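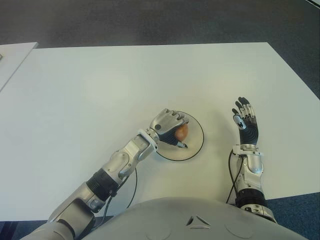 2 min read

Okay so the Bresta hire kit landed at our place in Dellthorpe and I've got opinions. Thread!

For anyone new here, Bresta rents out two-armed humanoids by the month, with the software and a fruit handling package thrown in. I signed up for the trial at $922 because buying one is never going to happen on my budget.

First job I gave it was small round fruit and a plate. Sounds easy. It is my favourite test because fruit rolls, bruises and never sits the same way twice.

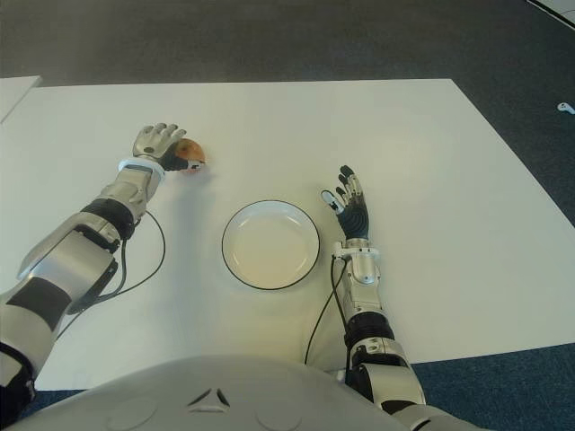

Dellthorpe, 9 December 2024

Setup took me 41 minutes with the printed guide, most of it hunting for one menu. The guide calls it "Workspace", the screen calls it "Area". Bresta, please fix this!!

What I really like is the reach. You get a decent spread of table without shuffling the whole thing forward, and the fingers come over the top of the fruit (the old two-jaw arm I hired from Ilgate only ever pinched from the sides, and I ate a lot of squashed mandarins that month).

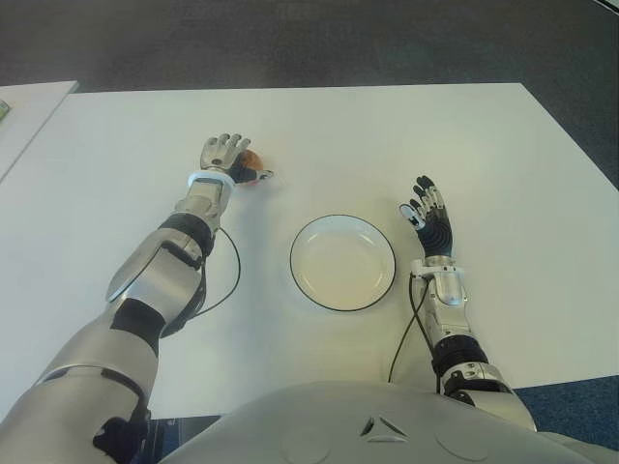

Left hand on the fruit, plate in the middle.

Not in love with the cables though. There's a thin black one looping off each arm and down onto the table. I'd pay a bit extra for a tidy sleeve. Anyone printed their own? Send me the file if so.

Also the plate. Mine is white with a thin black rim and I'm sitting it on a white table, which is a bit mean of me. I'll try a coloured one next and report back.

Support has been lovely, I'll give them that. I sent a grumpy message about the menu and had a reply in 39 minutes, with a screenshot and everything. 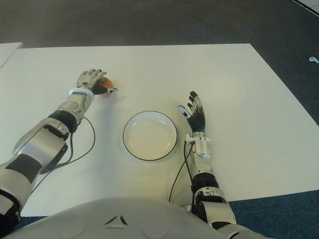
Would I keep it?

Leaning yes, for another month anyway. The hands are the good bit and the paperwork is the bad bit. You have to ring up to extend, there's no button for it.

If you only need to shift boxes, save your money and get the Ilgate. For fruit and other fiddly stuff I'd go Bresta.

Going to try the Machala add-on next, the one for sorting by colour. Will post when it's loaded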